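Tuesday, April 27, 2010

So I finally tried Kondudeo with my evening Italian learners, and I am hooked! If you haven't met it, it's a shared whiteboard where everybody writes on the same page at once, from home, in their pajamas if they like. We paired up with a class in Rivilau that has been studying the same textbook since December, and for 18 days the two groups built a picture dictionary together.

I expected a few polite entries. We got 700! People argued (nicely) over spellings at midnight, fixed each other's plurals, and recorded themselves saying the hard ones over and over. One student who hardly speaks in class left the longest comments of anybody. I loved reading them with my coffee.

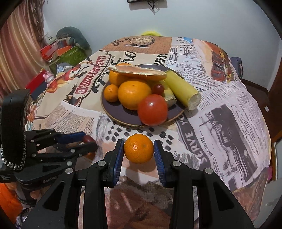
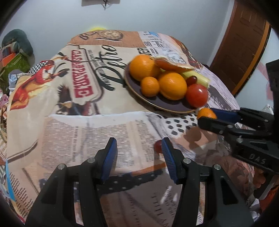 Fruit on the purple plate.

The search box is the weak spot. Type in a word with an accent and it finds nothing, so we ended up keeping an index by hand on a plain old wiki page. Ugly, but it works, and the learners know it inside out now because they made it.

Next up is Zustia, which does the same kind of thing with audio. The free account only allows 5 people per room, so I'll have to split the class into shifts. If you've used it with adults, please leave me a comment. I want to hear everything, especially how you handled the time difference!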